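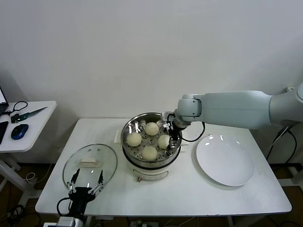

Steamed buns for a Monday

Mon 12 August

I have been making steamed buns most weeks since I moved to Timirthorpe. Hawi Negash gave me the recipe, written on the back of a gas bill, and I have changed very little of it.

The dough is 525 g of plain flour, dried yeast, a spoon of sugar, warm milk and a bit of oil. Knead it until it is smooth and leave it under a tea towel. I used to add baking powder as well but stopped after a batch came out tasting of it. It makes more than I can steam at once, so the rest of the dough goes in the fridge for the next day.

Four to a tray is my limit. Octavian Oprea puts in six and says it is fine, but his stick together at the sides and you have to tear them apart. Start with the water simmering gently, put the buns in with a gap between them, and give them 17 minutes with the lid on. Then turn the heat off and wait another 2 before you lift it. I didn't wait the first few times and the tops wrinkled. 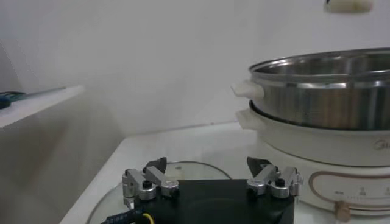
Electric steamers were something I put off buying for years. I had a bamboo one from the market that sat on a saucepan, and it went mouldy in the cupboard. With a Midea pot I set the knob on the front and get on with the washing up. The clear glass lid is handy too, as I can check on the buns without letting the steam out. It does drip if you tip it, so lay it flat on the worktop when you take it off.

I'm going to try a red bean filling in September, when Ecaterina Ghiță comes to stay. She doesn't like them plain.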